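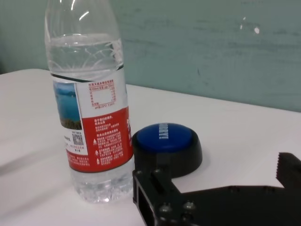

Une bouteille d'eau en plastique, étiquette blanche et rouge.

Vos questions sur l'eau à la maison et en vadrouille

Mis à jour le 21/04/2022

Vous m'écrivez beaucoup depuis l'article de March sur les carafes (oui, je l'ai laissé en anglais dans le titre, c'était le nom de ma petite série, on ne se moque pas !). J'ai donc regroupé ici les questions qui reviennent le plus souvent. Je ne suis ni chimiste ni médecin, je suis juste une grande buveuse d'eau qui tient un blog.

Tu bois l'eau du robinet, toi ?

Oui, tous les jours. Quand j'ai emménagé à Pomare, je lui trouvais un goût de piscine assez marqué. Je remplis une carafe le soir, je la mets au frigo sans bouchon serré et le lendemain matin le goût de chlore est bien plus discret. Pour savoir ce qu'il y a dedans, demandez les analyses à votre mairie, elles sont publiques.

Combien de temps garder une bouteille entamée ?

Chez moi, 3 jours au frigo, bien rebouchée. Si quelqu'un a bu au goulot, je la finis dans la journée ou elle part dans les plantes (le ficus ne s'est jamais plaint).

Je peux re-remplir une bouteille jetable ?

Une fois ou deux pour dépanner en balade, je le fais aussi. Au quotidien, non : le goulot est pénible à nettoyer et le plastique fin se raye vite. Prenez une gourde à large ouverture, votre goupillon vous remerciera.

Et la bouteille oubliée dans la voiture en plein été ?

Je ne la bois pas. L'eau prend un goût de plastique tiède franchement désagréable, et une bouteille a vocation à être stockée au frais et à l'ombre. Pareil pour les packs sur le balcon — je sais, on manque tous de place !

Quelle gourde utilises-tu ?

Une Canda en inox, cabossée de partout, que je traîne depuis 4 ans. J'ai aussi testé la Civska en verre, très jolie sur un bureau mais beaucoup trop lourde pour mon sac. Je les ai achetées toutes les deux avec mes sous, aucun partenariat là-dessous.

Comment enlever l'odeur de renfermé ?

Une cuillère à soupe de bicarbonate, de l'eau bien chaude, une nuit de repos, puis rinçage. Démontez le joint du bouchon et lavez-le à part, c'est presque toujours lui le coupable. Et laissez sécher la gourde ouverte, tête en bas.

Tu emportes combien d'eau en rando ?

Sur la boucle de Sasolar, qui fait 16 kilomètres sans une seule fontaine, je pars avec 2000 ml et un fond de thé froid. Par grosse chaleur j'ajoute une petite bouteille au fond du sac. Je préfère râler contre le poids que contre la soif !

On laisse le bouchon sur la bouteille pour le tri ?

Oui, dans ma commune on vide, on rebouche et hop, au bac. Les consignes changent parfois d'un endroit à l'autre, alors jetez un œil à celles de chez vous.

Ta question n'est pas dans la liste ?

Glisse-la en commentaire, je passe les lire le soir et j'ajoute les réponses ici au fur et à mesure.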